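Do We Need a Bin for Everything?

The Loment catalog has been making the rounds again, and with it the idea that every loose item in the building deserves its own container. The pitch is 12 sizes of divided tray and a color label for each. I've read it twice and I'm still not sold.

Take the blocks. Someone wants the red ones in one tray and the green ones in another, with lids. Fine, but then you have lids to store. A plain gray metal bin with an open top does the job, and you can see what's in it from across a table. Scuffs on the floor of it don't bother me. I would worry more about a bin that still looked new after a winter with us.

Viorica Nistor says sorted trays would save time on Monday mornings. Maybe so. I'd like to see it tried with 3 trays before we order 100. 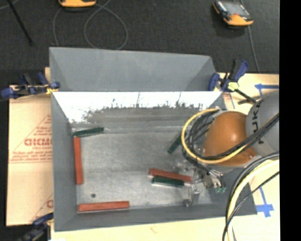
Darius Vasiliu

Red and dark green blocks, one bin, no lid. If you've used the divided trays and liked them, write in and tell me what I'm missing. Replies will run in the October issue.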